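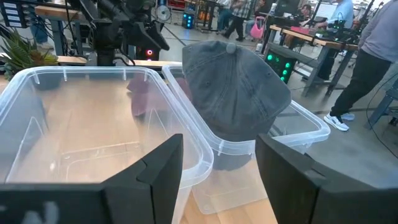
Blog > Robots > Software

Search this site Go

Caps, clear plastic and a planner that sulks

16 Mar 2019 | Posted by admin

So I've spent most of a fortnight teaching software to believe in a plastic box. If you've ever pointed a depth sensor at something see-through you'll know where this is going, and if you haven't, lucky you!

The job sounds like nothing. Pick up a cap from the table, put it in the bin. We've got two arms to do it with, a fairly decent planner (Dunis, which I've moaned about on here before) and a perception stack that I mostly wrote myself, so I can't even blame anyone else. The caps are soft and never lie the same way twice, and I'd braced myself for weeks of misery over grasping. I wrote a little grasp scorer that looks for a fold or a raised edge near the brim and ignores everything else. It worked well enough that I got smug.

Then I turned collision checking back on.

The bins are clear. To the depth camera they're a bit of rim, a few bright specks where the lights bounce off, and a lot of table showing through. Dunis takes the point cloud, turns it into little cubes, and plans around the cubes. So one moment the bin is a wall, the next it's a few floating crumbs, and the planner either refuses to move or comes up with a route straight through the side. I ran 200 planning requests overnight from recorded data and 82 of them came back as failures. I sat down with a large coffee and went through the lot in Tronel, our log viewer, and 79 came down to phantom cubes inside or just above the bin. The others were my own typo in a joint limit file. We'll say no more of that.

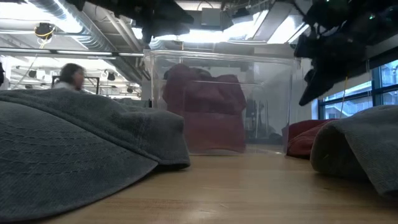 Shuzhen Xia thinks I'm making life hard for myself, and that I should stop asking the camera where the walls are at all: find the rim, fit a rectangle to it, drop a known box model into the planning world and throw away every point that falls inside. Her words were "you know what a bin looks like, so why are you asking?"

Which is annoyingly sensible. I'd been putting it off as it felt like cheating, and I'd sunk a good few evenings into a temporal filter called Dogbe that was meant to average the flicker away. Dogbe does help a bit with the rim, so it gets to live. It did nothing for the walls, though, and it made the caps smear whenever the wrist camera moved – lovely to look at, useless to grasp from.

So the new version goes like this. Dogbe cleans up the rim points, a rectangle gets fitted, and the box model goes in with a margin that I set in the config. Caps are segmented from the colour picture first, so a cap hanging over a rim doesn't get chucked out along with the rubbish points. That last bit took me ages to get right! My first try deleted any cap that was partly in the bin, and the scheduler cheerfully announced that the table was tidy.
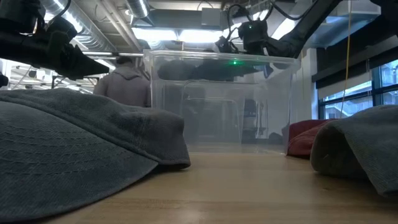

Both arms over the table, clear bin in the middle.

The other thing I want to fix is how the two arms share the space over the bin. At the moment it's a lock: one arm claims the whole volume, and the other one waits until it's let go. Safe, but terribly slow, and if a plan gets cancelled halfway the lock sometimes isn't released (I've got a test for that now, which fails, so at least it's honest). I'd like to split the volume by time instead and let the second arm start its approach while the first is backing out. Dunis can do timed obstacles in theory. The documentation for them is one paragraph and a dead link.

I've also moved the box dimensions out of the code and into a file, so swapping bins no longer means a rebuild. Should have done it on day one. The branch is called dindutau if you've got access and fancy a look, but please don't merge it yet, the rim fitter still falls over when a cap covers two corners at once. I'm hoping to have the timed version going by May, and I'll put the replay numbers up when I've rerun the same set.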